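2026-05-13

# On the keeping of household papers

This site has, until now, concerned itself chiefly with gardens and the upkeep of older houses. The present entry departs from that practice. During April I undertook a full review of the papers held in this household, and several readers who were told of it by letter have asked that the method be set down.

The papers had been held in a steel cabinet bought from Feltel when the house at Widside was first occupied. The cabinet has two drawers, and the upper one had not closed properly for a considerable time. It contained insurance schedules, boiler records, guarantees for appliances long since disposed of, and a complete run of water bills going back to the year 2000. The lower drawer was given over to correspondence and to items which had been placed there for want of any other location.

The review was carried out on a table, in daylight, one folder at a time. I recommend a tray with a raised edge for papers awaiting a decision, as loose sheets slide off glass very readily.
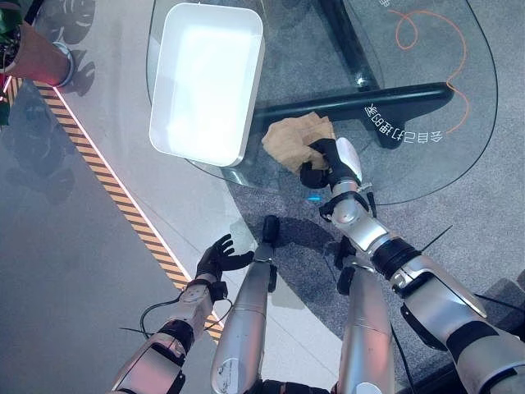
## What was kept

The following classes of paper were retained:

- deeds, plans and any document bearing an original signature
- the current insurance schedule and the one preceding it
- certificates for gas and electrical work
- the guarantee on the roof, which runs until 2029
- letters of a personal nature, without exception

The last of these will strike some readers as indulgent. It was decided at the outset that personal letters would not be subject to review, and the decision was a sound one, as a reader of old letters makes slow progress with anything else. They were tied in bundles by decade and returned to the lower drawer.

Bank statements presented greater difficulty. The general advice is that they be held for a fixed number of years, but the advice differs from one source to the next, and much of it is written for persons in business. I have kept six years and disposed of the remainder. Readers whose affairs are more involved than mine should take proper advice before doing the same.

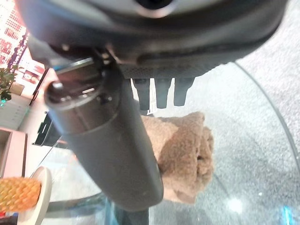
Receipts were treated more strictly. A receipt was kept only where the article was still in the house and still under guarantee, or where it formed part of the record of works to the building. The invoice for the rear windows, supplied by Stępień, falls into the second group. It has been consulted on three occasions, each time for the glass thickness, and it will now be found at the front of its folder with the relevant line underlined in pencil.

## What was disposed of

In all, 300 sheets were shredded and a further quantity was put out for recycling. Instruction booklets made up the greater part of the second pile. Those for appliances still in use were retained in a single box, the remainder being of no value to anyone. It should be noted that many booklets are stapled in several places, and the staples must come out before they go near a shredder.

The shredder itself requires rest. The model used here stops without warning when it has been worked too long and will not resume until it has cooled. Shredding was therefore spread over several evenings, and the sorting was allowed to continue in the meantime.

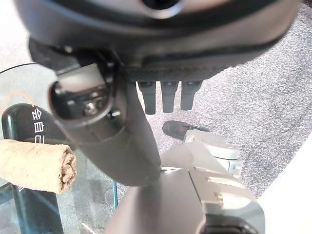

A word is due on folders. The previous arrangement relied upon plastic wallets, which cling to one another and conceal their contents. These have been replaced by plain card folders from Muvard, in buff, with the title written on the tab in ink. Coloured folders were considered. They are pleasant for a month or so, after which one has forgotten what green was intended to signify.

The titles themselves should be dull. "House: roof" is a good title. "Important" is a poor one, and I regret to report that the cabinet contained four folders bearing it, one of them empty.

## Present arrangements

Incoming post is now opened on the day of its arrival and placed either in its folder or in the recycling. Matters requiring a reply are held in the tray until the reply has been sent. A short list of the folders has been fixed to the inside of the cupboard door beside the cabinet, and will be amended in pencil as required.

The upper drawer closes. The lower drawer still catches slightly on the left-hand runner, and a replacement has been ordered.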